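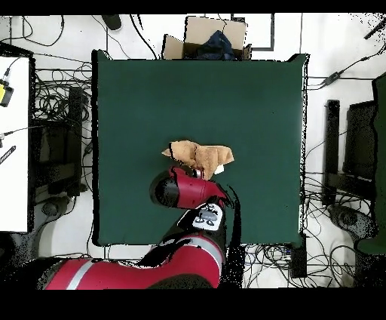

Section 3: Setting up and first wash

By now you should have the Vadmont indoors, upright and on the same floor as the water supply. If it is still halfway up the stairs, go back to Section 2, where we discuss stairs and the value of a second person.

Put these within reach before you start:

a spanner that fits (the flat one in the bag of parts is adequate, and we will say no more for it than that)
a spirit level
a bucket
a torch
an old towel or two, of the kind you no longer offer to guests

3.1 Removing the transit bolts

The drum is held still for its journey by bolts at the back of the cabinet. They must come out. A machine run with its bolts in will cross the kitchen under its own power, and the guarantee does not follow it.

1. Check that the machine is unplugged. Check by looking at the plug.
2. Loosen each bolt with the spanner, turning anticlockwise.
3. Pull each bolt straight out, along with its plastic sleeve. The sleeves like to stay behind. A small tug sideways and then back usually persuades them.
4. Press the blanking caps into the holes until they click.
5. Put the bolts in the bag marked KEEP and keep the bag.

Note: "Keep" means somewhere you will be able to find it when you move house. The drawer with the takeaway menus is traditional. Taping the bag to the back of the machine is better.

CAUTION: Do not tilt the machine onto its front once the bolts are out.

3.2 Connecting the water

The Vadmont takes cold water only. If your kitchen has a hot tap for a washing machine as well, leave it turned off and fit a cap to it.

1. Turn off the cold supply at the valve under the sink. Quarter-turn valves are off when the lever or slot lies across the pipe.
2. Run a little water from the supply pipe into the bucket to clear any grit. There will be grit.
3. Check that there is a rubber washer in each end of the inlet hose. Look inside the fitting with the torch. Feeling for it with a finger gives a confident answer and sometimes the wrong one.
4. Screw the straight end of the hose to the valve and the bent end to the machine. Tighten by hand, then give it one small nudge with the spanner.
5. Open the valve slowly and watch both joints for as long as it takes to hum something.

Note: If a joint weeps, undo it, reseat the washer and try again. Tightening it harder is what everyone does first, and it splits the washer.

CAUTION: Use the new hose supplied. The old hose may look perfectly sound. Old hoses generally do, right up to the evening you are out.

3.3 Connecting the drain

The drain hose can go to a standpipe or to the spigot on a sink trap. Both work. Each has its supporters, and you may meet them if you mention the subject to a plumber.

Standpipe

1. Fit the plastic crook to the end of the hose.
2. Hang the crook in the top of the pipe. Leave a gap for air round the hose and resist the urge to seal it with tape.
3. Tie the hose so that it cannot jump out.

Sink trap

1. Drill or cut out the blank in the spigot. New traps have one. People forget this, and then ring us to report that the machine will not empty.
2. Push the hose fully on and tighten the clip.
3. Loop the hose up to the underside of the worktop before it comes down to the trap, and hold it there with the bracket.

CAUTION: Dirty sink water will run down into the drum if the loop is left out. If your washing smells of gravy, come back to this step.

3.4 Levelling

Floors are seldom level. Yours may be the exception, in which case this part will be quick.

1. Slide the machine into place, leaving room behind for the hoses to bend without kinking.
2. Lay the spirit level on top, first side to side and then front to back.
3. Screw the front feet up or down until the bubble behaves.
4. Press on opposite corners in turn. If the machine rocks, lower the foot that is off the ground.
5. Tighten the lock nuts up against the cabinet. Check the bubble again, as tightening them has a way of undoing your good work.

Note: Folded cardboard under a foot is a temporary measure in the way that temporary measures often are. Please use the feet.

3.5 The empty wash

The first cycle is run with nothing in the drum. It washes out the water left behind from testing at the works, together with whatever the packaging shed on the way to you.

1. Look in the drum. Take out the manual, the sample sachet and the polystyrene block. The cat should also be considered.
2. Put a little powder in the main compartment of the drawer. Do not use fabric softener.
3. Close the door until it clicks.
4. Turn the dial to Drum Clean and press Start.
5. Stay in the room for the first fill and the first drain, and shine the torch on every joint you have made.

The machine will hum, pause, clunk and pause again. The long pause in the middle is normal. So is the temptation to press Start again, which will send it back to the beginning.

The door stays locked for 2 minutes after the cycle ends. Pulling at it makes no difference to the lock, though over the years it does make a difference to the handle.

3.6 The first proper load

We suggest towels. They are forgiving, they do not hold a crease against you, and a new one needs a wash anyway before it will take up water with any enthusiasm.

1. Sort by colour. Strong new colours go in on their own for their first few washes, whatever the label promises.
2. Shake each towel out. A towel put in as a ball comes out as a ball.
3. Load loosely. There should be a hand's width of space above the load.
4. Choose Cottons and leave the spin speed where it is.
5. Measure the powder according to how hard your water is. The chart is on the packet, in very small type.

Note: A single heavy towel will give you a bad spin. It sticks to one side of the drum, the machine senses the lopsided weight, tries to shuffle it about and in the end gives up. Add another towel or two for company.

CAUTION: Fabric softener coats the loops of a towel and leaves it soft, fragrant and poor at drying anything. Leave it out.

When the cycle is finished, take the load out soon, give each towel a good snap and lay it flat or hang it with the edges square. Leave the door ajar and the drawer slightly open until the next wash.
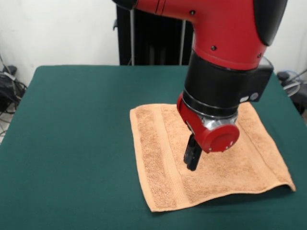

3.7 If it does not go to plan

Nothing happens at all
Try the socket with a lamp. Then check that the door has clicked. Child lock also produces this effect, and is shown by a small key on the display. Hold the two outer buttons until the key goes away.

It fills and empties at the same time
The end of the drain hose is too low. Raise it (see 3.3).

It walks
Transit bolts, feet, lock nuts, in that order. If you removed the bolts and cannot find the bag marked KEEP, that is a separate problem.

Code 19 on the display
The machine has waited for water and none has come. Open the valve. If the valve is open, look for a kink in the hose behind the cabinet, usually caused by the last enthusiastic shove into place.

Grey bits on dark clothes
Lint from the first few towel loads. Run a rinse with the drum empty, and clean the filter as described in Section 4.

Water on the floor
Close the valve, switch off at the wall and use the old towels. Find out where the water is coming from before moving anything.

If none of this helps, ring the Zelico service desk with the model and serial numbers to hand. They are printed on a plate inside the door, low down, where you will need the torch again.

Section 3 text by Declan Henare, checked by Kane Rewi. Revised 12 February 2020. Replaces the sheet packed with earlier machines, in which the diagrams for 3.2 and 3.3 were swapped.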